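Section 7. Sweeping task on the mattress

Before you start, the arm must be in rest position and the club laptop must show "Daltico ready".

1. Put the dustpan on the mattress, on the left side, with the wide edge away from you.
2. Put the brush to the right of it, bristles also away from you. Leave a gap between them.
3. Place one small piece between the two tools.
4. Set the speed to 100 in the Conetti menu. New members use 2 for the first run.
5. Press Start and keep one hand near the stop button.

Caution: do not reach over the mattress while the arm is moving – stop it first, then correct the tools.

Note: both handles must stay wrapped, red for the pan and blue for the brush. If a wrapping becomes loose, change it before the next run.

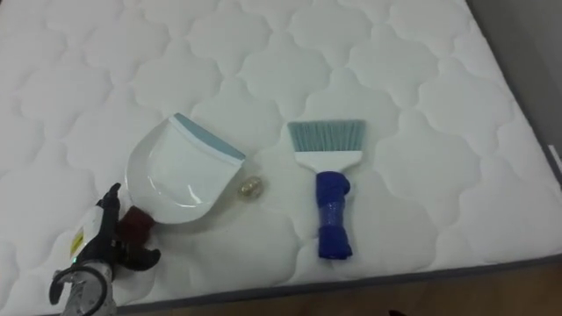 Text and set-up: Bit-na Chae, Biststead Robotics Club, Room 106

6. When the run ends, write the result in the log, also if the piece was missed.
7. Return the arm to rest position and switch off the power.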